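Notes from the Slow Shop

Hello from a very full inbox! I asked last month what you all do with tabletops that have gone dull, and 6 of you wrote me what I can only call essays (Borghild Isaksson, yours had chapters, and I read every one). So this month I'm giving in and talking about oil.

I've been a varnish person most of my life. My dad varnished everything that held still, and I picked it up from him along with his habit of leaving brushes in coffee cans. Then last winter I bought a big secondhand table from a couple moving out of an apartment on Haugen Street, and the finish on it was flaking off in little yellow chips that kept ending up in my toast. I spent three evenings scraping. My shoulders still bring it up.

Signe Tangen talked me into oil. She does her own kitchen table twice a year, spring and October, with a rag cut from an old T-shirt, and the whole job takes her less time than a movie. You wipe it on, you wait, you wipe off whatever the wood didn't drink. I went too heavy on my first coat, of course, and had a sticky table for four days. Put on less than you think you need, then wipe off more than seems right. My second coat was so thin I wasn't sure I'd done anything until the next morning, when the light came in sideways and there was all this grain I'd never noticed!

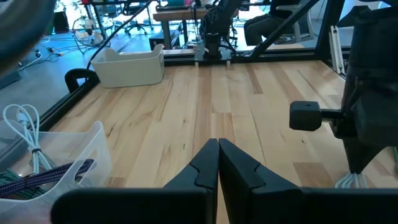
Pale planks with darker streaks, the kind of top I'd leave clear.

A few of you asked about color. I'm no help, I'm afraid, as I like light wood to stay light. Hugo Guérin swears by a tinted oil on his oak shelves and they do look handsome, but he also admits he tested it on the underside first and hated the first two shades. So test on the underside. Give it a full day before you decide, too, because everything looks darker when it's fresh.

Sandpaper came up a lot as well. I stop at 400 grit between coats and go very lightly, just enough to knock down the fuzz. Nimal Sikder goes up to 1,000 on his cutting boards and says they feel like river stones. I tried it on one corner and got bored, but if you have the patience (and a good radio show), go for it.

One serious thing before I sign off. Oily rags can heat up and catch fire on their own when they're balled up. Lay them out flat outdoors, one layer, till they're stiff and dry. Mine go over the back fence, where they annoy the neighbors' cat.

Next month is chair legs, specifically wobbly ones. Yi-an Hyun has a trick with a strip of cloth and some glue that she's promised to write up for me by Monday. If you've got a wobbler of your own, hit reply and tell me which leg.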